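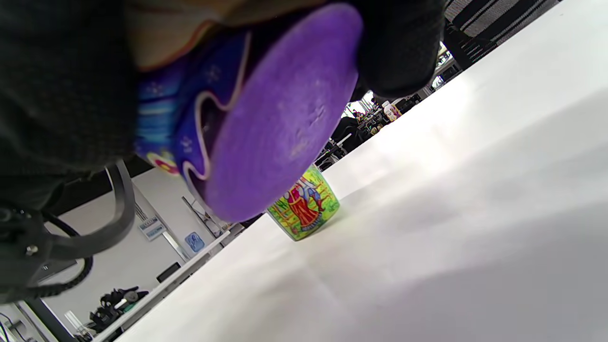 Brelevik Felt Pads: Product Review

Home | Reviews | Household | Contact

March — by Estíbaliz Villalobos

The Brelevik pads are sold in packs of 12 for use under lamps, bowls and heavy ornaments. Our office fitted them to display pieces on waxed shelving and left them in place for 2 months. The adhesive held, and the shelves showed no scratches. Edges trimmed with scissors frayed slightly. The Undlow pads cut more cleanly but cost more. Recommended for home use.

This site uses cookies. Accept | Settings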